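Pluso is pouring again, and there's a new brewery across the yard

Right, a quick bit of news before I forget it all, as I've been hoarding scraps of paper on my desk since September and one of them had a ring of porter on it.

The main thing first. Pluso, the little brewery down on the Arain estate, has started brewing again after its long summer shutdown. I had a message from Khurram Yousafzai, who runs the place and does most of the actual shovelling, to say the first batch went into the fermenters and the taproom would be open from four o'clock. I was there at ten past four. I'd have been on time but the bus does that stupid loop round the retail park.

If you missed the saga, the old boiler packed up and the landlord wanted the drains relaid before he'd let them put a new one in. Khurram reckoned on a fortnight. It took the whole summer, and for most of it you couldn't get a drop of Pluso anywhere except for a few dusty bottles of the barley wine in the shop on the corner (I had two of them, sorry).

Anyway, there are six taps on now. The pale is back and tastes much as I remember it, perhaps a touch drier. The brown ale has had a bit of a fiddle – less of the dark crystal malt, more oats – and I liked it so much I forgot to write anything down about the other four until my second visit. The porter is the one to go for. It's soft and a bit smoky and it isn't silly strong, so you can have a pint of it and still find your way to the bus. The sour I'm leaving to people who like sours. My mate had it and pulled a face and then ordered another, so make of that what you will.

Now for the new neighbour. Talha Magsi, who used to brew at Pluso and made that lovely smoked wheat beer a few of you still email me about, has taken the unit on the other side of the yard. It's called Nurkum and it's going to be lager, lager and more lager. I asked him if there was any chance of the smoked wheat coming back and he said "ask me at Christmas", which I'm taking as a yes!

Nurkum is tiny. The first run came to 2819 bottles, all filled and capped by Talha and his brother, and when I looked in there were 479 left for sale from the unit door. The rest have gone to pubs, with the Pundar taking the biggest share. I've had the pils and it's a cracker, properly bitter and very clean, with a sort of bready thing going on underneath. The dark lager needs another couple of weeks in my opinion, and Talha didn't argue when I said so.
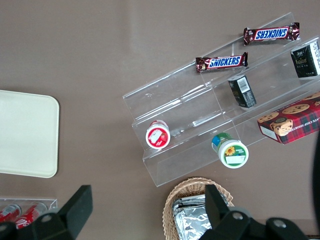
The two of them are still on good terms, in case you were wondering, and I know some of you were as I've had the emails. They're sharing a forklift and a cold store, and Khurram told me they've split a malt order to get the delivery charge down. There's talk of a joint beer too, though they can't agree on what it should be. Khurram wants a strong stout. Talha wants, you've guessed it, a lager.

Pluso is open from four until nine, and you can get food from the hatch until around 8pm if the chap with the flatbreads turns up. Nurkum doesn't have a taproom yet, so for now it's bottles to take home, and it's card only at the door. Park on the road and leave the yard clear, please, as the forklift needs the space.

I still owe you the write-up of the cider trip. It's half done. I've also been told the map on this site has Pluso on the wrong side of the railway line, so I'll fix that and put Nurkum on at the same time.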